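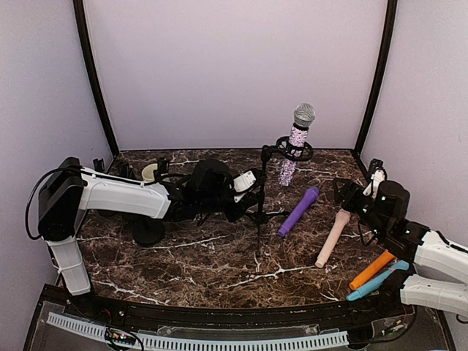

Effect of First-Flush Volume on Turbidity in a Domestic Rainwater Tank

Malte Seidel
Final project report, Water and Environment stream

1. Background

Many houses on the Stunwood side of Narnier collect roof water for garden use, toilet flushing and, in older properties, drinking. The water picks up dust, leaf litter and bird droppings from the roof. A first-flush diverter is a vertical pipe fitted to the downpipe before the tank. It fills with the first part of the runoff, a ball floats up and seals the opening, and the remaining water passes to the tank. A small drip outlet at the base empties the pipe between rain events.

Advice on the size of the diverter varies a great deal. Installers in the district tend to fit whatever length of pipe suits the wall. The aim of this project was to find out whether a larger diverter gives clearer water in the tank, and how much water is given up to get it.

2. Site and equipment

The work was done on a single-storey house with a painted steel roof and one 3,000 litre polyethylene tank. Only the northern half of the roof drains to this tank. A large gum overhangs the western end of the gutter. The gutter has no mesh guard, and the owner agreed not to clean it during the study.

The diverter was a Margaritis wall-mounted kit in standard stormwater pipe. The kit is sold in one length, but the chamber can be extended with a coupling and a second piece of pipe. Three set-ups were used:

Set-up A: diverter bypassed, all runoff to tank
Set-up B: kit as supplied
Set-up C: kit with one extension, giving twice the volume of B

Turbidity was measured with a Vernia handheld meter, which reports in NTU. The meter was checked against the supplied standards at the start of each sampling day. Tank level was read from a clear sight tube fixed to the outside of the tank, with a scale marked from a known fill.

3. Method

Each set-up was left in place until enough rain had fallen for a full set of samples. Samples were drawn from the inlet, from the tank at mid-depth and from the outlet tap. The outlet tap was run for one minute before the sample bottle was filled.

Two rounds were taken on each sampling day, one in the morning and one in the late afternoon. There were 17 sampling days, giving 102 readings. No sample was held for more than 24 hours before it was read. Bottles were inverted slowly five times before each reading and the outside of the vial was wiped with a lint-free cloth. Early readings taken without wiping were high and scattered, and were repeated.

The chamber was drained by hand before each change of set-up. Material left in the base was tipped into a tray, dried and weighed on a kitchen scale. The scale reads to the nearest gram, so small amounts are poorly resolved.

4. Results

4.1 Inlet water

The diverter had its clearest effect at the inlet. With the diverter bypassed, the first water to reach the tank was brown and carried visible grit. Set-up B reduced the inlet turbidity in every event where the chamber was empty when the rain began. Set-up C gave a further reduction, but the difference between B and C was smaller than the difference between A and B. This fits the expected pattern, in which most loose material leaves the roof early in the event.

4.2 Tank and outlet water

Mid-depth readings were much closer together. Fine particles from one event stayed in suspension for a day or more, while the heavier fraction settled out before the next sampling round. The outlet tap gave slightly higher readings than mid-depth under all three set-ups. The outlet sits low on the tank wall and draws from just above the sludge layer.

One outlet reading in December was far above the rest. It was taken on a Sunday afternoon shortly after the owner had run a hose from the tank at full flow, and the sludge had probably been stirred up. The reading has been kept in the data table and left out of the plotted means.

4.3 Water given up

Over the study period the diverter sent 1,253 litres to the garden bed, counting both set-ups that used it. Nearly all of the difference between B and C came from light showers. In a long event the chamber fills once and the loss is fixed by its volume. In a run of short showers it drains and refills each time, and in some of these no water reached the tank at all under Set-up C.

4.4 Blocked drip outlet

The drip outlet blocked twice, both times with bark fragments. When this happened the chamber stayed full and the next event bypassed it. Inlet turbidity on those days was no better than with Set-up A. Both blockages were found by looking at the garden bed, which was dry where the drip should have been.

5. Discussion

For this roof, the kit as supplied captured most of the available benefit. Doubling the volume improved the inlet water a little, had no clear effect at the tap, and cost more water during light rain. The state of the drip outlet had more influence on the result than the chamber size did.

Outlet height appears to matter more for water quality at the tap than was assumed in the project plan. A floating off-take would draw from nearer the surface and could be tested on the same tank with few changes.

The main limits of the work are as follows. Only one roof was used. The set-ups were run one after another, so differences in the weather cannot be separated fully from differences in the diverter. Rainfall was taken from a plastic gauge on the back fence, which is partly sheltered by the house in a southerly. Turbidity is also a measure of cloudiness only. No bacterial testing was done, and the results say nothing about whether the water is fit to drink.

6. Recommendations

Fit the diverter in its standard length for roofs of similar area. Place a coarse screen ahead of it where trees overhang the gutter. Unscrew and rinse the drip outlet monthly, and after any strong wind. Have the sludge depth checked before changing the diverter if the tap water is cloudy.

Appendix A contains the full readings by set-up and sampling point. Appendix B contains the meter check log.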